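Sealing a stone-look counter, yes or no?
Print this thread | E-mail this thread

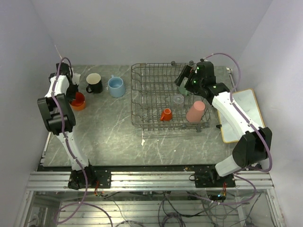 Gray counter with pale veins, orange cup at the back.

Dratidness
We're redoing the kitchen in June and I want a gray top with light veins. The sales guy at Skaltby says real stone needs sealing every year and wants to sell me the 5-year plan. My sister has had hers 12 years and never sealed it once. Who is right? We drink a lot of coffee and I'm not careful with it.

Akanda51
Depends what it is. Granite, maybe. Marble, yes, and it will still etch if you leave lemon juice on it. Quartz doesn't need any sealer. Ask him for the name of the actual material, not the color name.

Dratidness
He called it "Darnik gray." No idea past that. The tag on the sample just has the color and a stock number.

pantrymoth
Darnik gray is a laminate at the Skaltby near me. Look at the side of the sample. If there's a thin printed layer on top of particleboard, you have your answer and you don't need a sealing plan at all.

Akanda51
Could be both. Stores use one color name across three or four lines. I wouldn't assume.

oldsink
Skip the plan no matter what. If it does turn out to be stone, a bottle of sealer is cheap and it's a half hour job. Wipe on, wait, wipe off. Do it after supper and stay off it overnight.

millgate
Disagree with oldsink. I did mine myself and left it on too long. It dried hazy and I had to buff the whole counter. I would have paid somebody 100 dollars to not do that.

oldsink
The label tells you how long to wait. Mine says 5 minutes.

millgate
Mine said "until absorbed." Not much help on a dark polished top.

pantrymoth
Water test before you buy anything. Put a spoonful on the sample and come back in 15. If it leaves a dark spot, the stone is taking in water and wants sealer. If it just sits there, leave it alone.

Dratidness
Did the water test tonight. No spot. Also looked at the side and it's the same gray all the way through, so not laminate. I'm thinking quartz.

Akanda51
Sounds like it. Get that in writing on the order. And use a trivet, quartz doesn't like a hot pan.

oldsink
I've set pans on mine for years with no marks.

Akanda51
Then you've been lucky. The resin can scorch.

Print this thread | E-mail this thread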